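首页 > 厨房与居家 > 木制用品
拼接木砧板中间开了缝,还有点翘,能自己修吗?
提问者:南窗晒米
发表于 2022年9月12日

家里一块木砧板,长42厘米,是一条一条木头拼起来的,牌子是Pokener,搬到Prastdale那会儿在楼下杂货店买的,用了两年。平时切菜切肉都是它,面食也在上面揉。

上个月开始发现板子放在台面上会晃,按一个角,对角就抬起来。然后前几天洗的时候看到靠中间的地方有一道缝,从短边那头往里走,指甲能插进去一点。翻过来看背面,同一个位置也有,但是浅得多。板面颜色也不均匀,中间常切的那块发白,摸上去毛毛的,边上还算光滑。

我的用法大概是这样:切完用洗洁精和热水洗,洗完平放在台面上晾。有时候切了鱼味道重,就在水槽里泡一会儿再刷。买回来的时候说明上写要上油,我用家里炒菜的花生油抹过几回,后来觉得黏,还有股哈喇味,就没再抹。

想问几件事。缝能不能自己补,用什么胶,补完切菜安不安全。翘的那个角能不能压回去,我现在拿一摞书压着,压了好几天没什么变化。油到底该用什么油,多久上一次。还有那股油味怎么去掉,用盐搓过,好一点,但凑近闻还在。

家里没有电动工具,只有砂纸和一把螺丝刀。如果修起来太麻烦我就换新的,但这块板子厚度和大小都顺手,能留就想留着。换的话也请说说挑的时候看什么。

补充:有人问是不是竹的,不是,是木头的,什么木头我不清楚,包装早扔了。缝是直的,看着像是在两条木头中间,没有斜着走。

回答(三条,按赞同排序)

Salamatu Nyarko

能修,但先把情况分清楚。拼接的板子裂缝有两种,一种是胶缝开了,一种是木头本身裂了。你说缝是直的,在两条木头中间,那就是胶缝开了,这种好办。木头本身裂的话,缝会顺着木纹走,常常歪一点,边缘带毛刺,补完也容易在旁边再裂。你可以拿手电斜着照一下,再看看端头,端头上能看清楚缝是卡在拼接线上还是跑到某一条木头里面去了。

再说原因。木头吸水会胀,失水会缩,主要是横着木纹的方向变,顺着木纹的方向变化很小。一面湿一面干,湿的那面胀得多,板子就往干的那面弯。你洗完平放在台面上晾,上面通风,下面贴着台面出不来气,两面永远干得不一样快,时间长了就翘。泡水是另一回事,水从端头进去最快,端头就是短边那两头,木纹的断面都露在那里,像一把吸管的口。你的缝从短边往里走,和这个对得上。

所以修之前先让板子干透,两面一起干。竖起来放,长边着地,靠墙的时候中间垫一点东西,别贴死。放在不晒太阳、没有暖气的地方,放一个星期。不要放阳台上暴晒,也不要用吹风机,表面干得太快会再裂。书先撤掉,板子里外湿度不一样的时候压它没有用,一撤还是弯。很多翘得不厉害的板子,这样竖着放几天,自己就平回来大半。

干了以后量一下翘多少。把板子放在平的地方,看翘起来的那个角下面能塞进什么。塞得进一张银行卡的厚度,不用管,切菜时底下垫块拧干的布就稳了。再高一些,可以试试下面的办法:凹的那面朝下,底下铺一块潮的毛巾,不要滴水的那种,放一晚上,第二天看平了没有,平了马上竖起来两面通风。凹的那面吸了潮会胀,能把弯度抵回去一部分。不过你说的是按一个角对角抬起来,这是扭,不单是弯。扭的板子用毛巾效果要差,最后可能还得靠刨或者磨。没有工具的话,找做木工的地方过一遍刨,我在Prastdale老街那家Angelovski木工铺弄过砧板,当天拿的。去之前打个电话,有的铺子不接沾过油的旧板,油会糊砂带。

下面说补缝。

材料:食品接触级的防水木工胶一小瓶,看瓶身标注,要写明干透后可以间接接触食品,同时写明防水。白乳胶大多不防水,洗几次又开。环氧的不建议在切面上用,硬度和木头差太多,刀走过去会崩。502更不要用,脆。然后要两把夹具,够得着板子的宽度就行,五金店按天租的也有。还要旧牙刷、牙签、保鲜膜、砂纸。

先清缝。牙签和干牙刷把缝里的渣掏干净,里面有油的话胶粘不住,这是你这块板子的麻烦,你抹过花生油。用薄卡纸条沾一点高度酒精,伸进缝里来回拉几下,换干净的再拉,到卡纸上不见黄色为止。酒精挥发完再往下做,旁边不要有明火。老胶能刮就刮一点,用不着刮到全露木头。 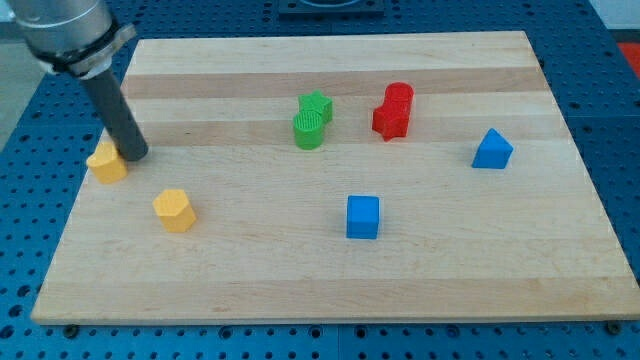
浅色木条顺长边拼接的砧板

上胶之前先空夹一次。夹具夹上去,夹紧,看缝能不能合上。这一步别省。能合上就说明木头还有余地,上胶之后也能合。合不上,或者要用很大力气才合上,就别硬来,那是里面还有东西顶着,或者两边木头已经变形了,硬夹上去胶干了也绷着劲,过一阵会在别处开。

空夹没问题就松开,把胶挤在缝口,用卡纸往里送,反面也送。从缝的一头轻轻掰开一点点会好进一些,手要轻。胶进得够了,夹紧的时候正反两面应该都有一条细细的胶挤出来,只有一面有,说明另一面缺胶。夹具和板子之间垫小木块,木块和板子之间隔保鲜膜,不然一起粘住。夹子一把放上面一把放下面,两边的力才匀,全夹在一面板子会拱起来。夹到缝合上、胶出来就停,别再加力,加得太狠胶都挤没了。

挤出来的胶不要马上拿湿布擦,越擦越往木纹里糊,上油的时候那一片颜色会花。等它半干,像橡皮那样的时候,拿旧卡片铲掉就行。

夹着放36小时再松。瓶子上写的时间通常比这个短,那是说可以松夹,不是说可以下水。天凉或者下雨就再多放一天。松了以后不急着用,再等几天碰水。

然后打磨。有砂纸就够了,找一块平的小木头裹上砂纸,顺着木纹推,不要打圈。先用粗一点的把发白起毛的地方和胶痕磨掉,再换细的。磨完用拧干的湿布擦一遍,等干,会发现又起了一层毛,再用细砂纸轻轻带一遍。这样处理过以后再洗就不太起毛了。板子的四条棱稍微倒一下,摔了不容易崩。

你那股油味,打磨的时候能去掉一大半,因为哈喇的油主要在表层。花生油、菜油、橄榄油这些在空气里会慢慢变质,有的还一直是黏的,所以不适合养砧板。剩下的味道可以用小苏打调成糊抹上去,放一刻钟,刮掉,湿布擦干净,竖着晾。柠檬加盐也行,效果差不多。醋我试过,味道散得慢,看你介不介意。

上油用食品级的矿物油,也叫白油,药店和厨具店都有,瓶上要有食品级字样。Pradar那种小瓶的我一直在用,没有味道,别的牌子看清标注一样可以。第一次上要舍得,倒上去用布抹开,两面和四个边都要抹,两个端头多抹几遍,那里吃油最多。放一夜,第二天把没吃进去的擦掉。新磨过的板子连着上几天,到第二天早上表面还是润的,就是吃饱了。想更耐水可以再上一层油加蜂蜡的蜡膏,擦开后过半小时用干布抛一下。

平时多久一次没有固定的数,看板子。滴几滴水上去,水成珠就不用管,水很快摊开洇进去,就该上了。天天用的板子一个月上一次差不多,北方冬天开暖气的时候勤一点。

最后是安全的问题。胶缝补好以后干透,正常切菜没有问题。要是补完缝没有完全合上,里面留着空,那就不要再切生肉了,缝里的东西洗不出来。这种可以改用来切面包,或者垫锅。如果缝里已经发黑,掏不干净,还有霉味,直接换,不值得修。

雨棚下的猫

换了吧,砧板又不贵。我家那块也裂过,拿胶粘了,没多久又开,在同一个地方,前后粘了好几回。后来买了一块整木的,一直用到现在。

挑的时候拎起来掂一下,太轻的不要,木头松,刀印深。闻一下,有刺鼻味道的不要。味道淡的木头香没事。

还有别泡水,楼上也说了。切鱼之前先把板子用凉水冲一下,再切,味道就没那么容易进去,切完也是先凉水冲再用洗洁精。热水直接浇上去腥味更重。

豆腐坊老三

前面那位修法写得很全了,我补几条,主要是说换新的时候看什么,还有整木和拼接的区别,我看上面有人推荐整木,我的意见不太一样。

整木板不是不裂。一整块木头从树上横着取或者竖着取,情况不同。带树心的那种圆砧板,干的时候几乎一定会从中间往外裂,店里卖的时候外面箍铁圈或者浸了油蜡,就是为了拖慢这个。竖着取的大宽板没有树心会好一些,但是宽,弯起来也明显。拼接的板子把木头切成窄条再粘,每一条变形的劲小,方向错开能互相抵掉一些,所以做得好的拼接板反而更平。毛病出在胶上,胶差、木条没干好就粘,用一阵就开。楼主这块用了两年才开,还泡过水,质量不算差。

拼接板买的时候看这几个地方。先看端头,每条木头的年轮方向能看见,要是全朝一个方向弯,板子以后容易整个往一边翘。然后看胶线,细而匀,看不出白边或者黑线,手指甲横着刮过去没有台阶。放在店里的玻璃柜台上按四个角,哪个角响就不要。网上买的话到货当天就按,晃就退,别想着用用就平了。

厚度,家里切菜有三厘米就很稳,太薄的容易翘。但也别只图厚,厚了重,洗的时候拿不住,老人用着费劲。两头带一条横木封边的那种,看着结实,我个人不太喜欢,横木和板子胀缩的方向不一样,做工不讲究的话几年后就在那里撕开。做得好的会留活动的余地,外行看不出来,所以不如挑没有的。

有的板子中间挖了一圈汁水槽,切肉是方便,揉面就讨厌了,面粉全进槽里。楼主既揉面又切菜,最好买一面有槽一面平的,或者干脆分开。我家现在就是分开,生肉用一块塑料的,可以开水烫,也不心疼,菜和熟食用木头的,面板单独一块挂墙上。这样木板不用天天用洗洁精狠刷,寿命长很多。旧的那块修好了留着揉面也挺合适,揉面对缝没有什么要求,合上了不夹面就行。

放的地方也说一句。不要贴着灶台,也不要立在水槽边上那条湿的地方,底下那条长边老是沾水,先从那边发黑。买个铁丝架子,板子立在里面两面都不挨东西,几块钱的就够。有人喜欢用挂钩挂起来,板子上有孔的可以,没有孔别自己钻,钻孔的断面也吃水,要钻就得把孔里面也上油。

还有,楼主说放进水槽里泡,顺便提醒一下别放洗碗机。我妹妹家那块就是洗碗机洗散的,出来的时候木条都能一根根掰下来。

提问者后续:
谢谢各位。拿手电照了,端头上看缝就在拼接线上,旁边的木条没裂。书已经撤了,板子竖在书房里晾着,隔了一天再按角,晃得比原来轻一点。缝里掏出来不少黑渣,不过没有霉味,卡纸沾酒精拉出来是黄的,还得再拉几遍。夹具打算去租,先空夹试试,合得上就自己补,合不上拿去木工铺问。矿物油已经买了。生肉那块塑料的也一起买了。

Salamatu Nyarko 回复:
黑渣掏干净以后看一下缝的两壁,木头是原色就可以继续。卡纸换着用,别一张用到底。空夹的时候夹子垫上木块,直接夹板边会留印子。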